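Switched my dog Prikometti from a harness to a flat collar and back to a harness over the summer. Writing down what I learned about sizing, for anyone shopping right now.

She is a 50 pound mixed breed with a deep chest and a narrow waist. Most size charts go by weight. By weight she is a large. By chest she is an extra large. By neck she is a medium.

I bought the large first, from Givport. The chest strap closed on the last hole and left red marks behind her front legs after two walks. Sent it back. Return shipping was on me.

My sister-in-law Suha Matar told me to measure with a piece of string and then lay the string on a ruler. Much easier than a stiff tape on a dog who won't stand still. Measure just behind the front legs, at the widest part of the ribs. Then add two fingers of slack.

Second try was the Vistiritz step-in, extra large. Chest was fine. Neck was so loose she backed out of it in the vet's parking lot. I had a second leash clipped to her collar, so no harm done, but I would not use a step-in on a dog who pulls backward.

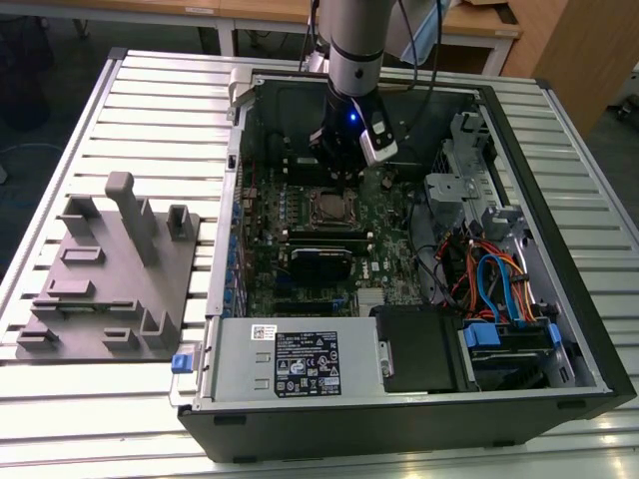
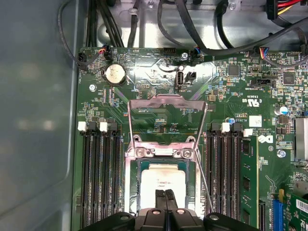
Third one is the Chamoun with four adjustment points — two at the neck, two at the chest. She has worn it every day since July and I have no plans to change it.

What I like: the front clip sits flat and doesn't swing into her legs. The buckles are on the sides, so I can undo them without pushing her fur into the catch. The handle on the back is wide enough for a gloved hand.

What I don't like: the straps slip. Not much on one walk, but by the end of the week the chest is a finger looser. I put a line of marker on each strap so I can see when it has moved. Zyanya Tapia sews hers down with a few stitches once the fit is right. I may do that too.

Washing: cold water, mesh bag, air dry. The padding takes a full day to dry inside. I keep the flat collar by the door for that day.

Somkiat Panyasiri asked if it works for puppies. I wouldn't spend the money until the dog is full grown. His is five months old and will be out of any size by winter. A cheap nylon one is fine until then.

Also, take the tags off the harness ring and put them on the collar. Mine rubbed a bare spot on her chest before I noticed. The fur has grown back.

Next I need a car restraint that fits with this harness. The strap I have now clips to the back ring and twists every time she turns around. If you have one with a swivel that has held up for a year or more, tell me which one.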